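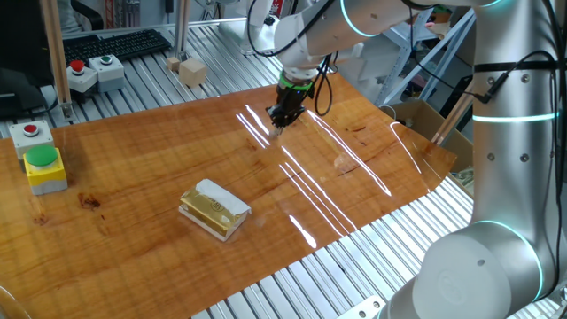 Gold foil, white paper, very shiny board.

1/ Everybody keeps telling me gold foil means better butter. I have my doubts, so this is going to be a thread about wrappers. Mute me now if you don't care about wrappers.

2/ First complaint. Foil like this is sold to us as "resealable." Resealable how? You fold it back over and it pops up again. I have been folding butter foil for most of my adult life and I have never once gotten a seal.

3/ The white paper is the part I trust even less. Once it's peeled partway back it never goes flat again. It just stands up and waits for crumbs.

4/ Then there's the board. I know people love this look, the orange-brown varnish with the big wavy grain. Flevitz has a whole page of them in the June flyer. Fine. But a finish this glossy throws every ceiling light straight back in your eyes, and it looks like a bowling alley.

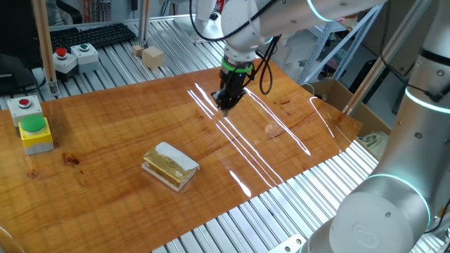 5/ THE BOARD, CONTINUED

Look at the streaks. Long white bars right across the wood. The shop talk is that high gloss "brings out the grain." It brings out the light fixtures. The grain and the dark knots are easiest to see where the glare isn't.

6/ Somebody will say matte oil finishes stain. Sure. There are dark stains over by the left side of this one too, so I'm not sold on varnish as the answer.

7/ Back to the foil. I bought 2 brands last August, Brarnik in foil and Alarcón in plain paper, and kept them in the same fridge door. Could I taste a difference? No. Did the foil one cost more? Yes. My sister-in-law says I have no palate, and that may be so, but my wallet works fine.

8/ A reply already: "foil keeps out light and smells." Maybe. My fridge is dark when the door's shut and the butter is gone in a week. Tell me who this is for. 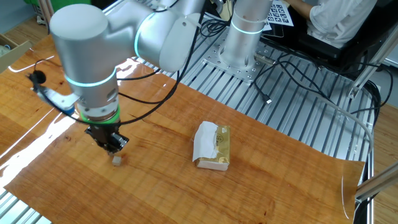
Same gold package and a little pale cube.

9/ The lettering and the round logo are on top, and the front side is plain off-white. So the fancy part is for looking down at. In a fridge door I'd be staring at the plain side all week.

10/ Got a message asking if I'd switch to a butter dish. I had one from Jullbridge. The lid chipped and the butter still picked up onion. Not convinced by dishes either.

11/ For now I'm sticking with plain paper and a dull old board with no shine on it at all. If you have a foil fold that really stays shut, post a picture of it the next morning, please. Not right after you fold it.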